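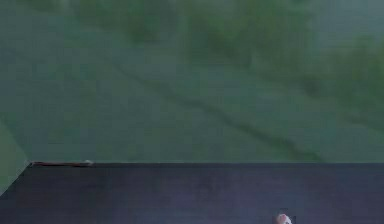
Werkstattbuch Redaktionstechnik, Februar, kurz nach acht Uhr abends

So, ich schreibe das lieber gleich auf, solange ich die Reihenfolge noch im Kopf habe (morgen bringe ich sicher wieder alles durcheinander). Es ging heute um den Umzug des alten Sendearchivs von Duseo auf den neuen Speicher bei Dromerell, also um die Beiträge aus der Zeit, in der das Lokalradio noch eine eigene Nachrichtenredaktion hatte. Fast 300 Beiträge sind jetzt drüben, und ich bin ehrlich froh, dass wir die Manuskripte gleich mitgenommen haben, denn ohne die wären etliche Interviews kaum noch zuzuordnen.

Ärger gab es mit den Umlauten in den Dateinamen. Das Skript von Drarkemier macht aus jedem ü ein Fragezeichen und legt die Datei dann stillschweigend ein zweites Mal an – herrlich. Ich habe die Namen vorher umschreiben lassen, seitdem läuft es, aber 20 Dubletten liegen noch im Ordner »prüfen«. Bitte nicht löschen! Erst anhören, bei zwei davon ist die Kopie länger als das Original. 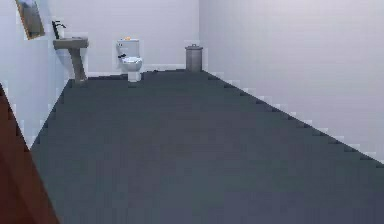 Bad, Blick zur Rückwand

Dann noch die Sache mit dem Quellenschutz, die mir am meisten am Herzen liegt. In 4 Manuskripten aus der McKinnon-Reihe stehen am Rand handschriftlich Klarnamen von Leuten, denen wir damals Anonymität zugesagt hatten. Die Scans habe ich wieder aus dem Archiv genommen und verschlüsselt abgelegt, das Papier liegt im Stahlschrank. Wer daran weiterarbeitet, schwärzt bitte zuerst und scannt danach noch einmal neu, ein schwarzer Balken im PDF reicht mir nicht.

Offen: Prüfsummen für die zweite Hälfte, Rechte an der Musik unter den Reportagen, und bei Dromerell nachfragen, warum die Suche keine Bindestriche mag. Den Kopfhörer mit dem Wackelkontakt habe ich in die Schublade gelegt, der knackt links.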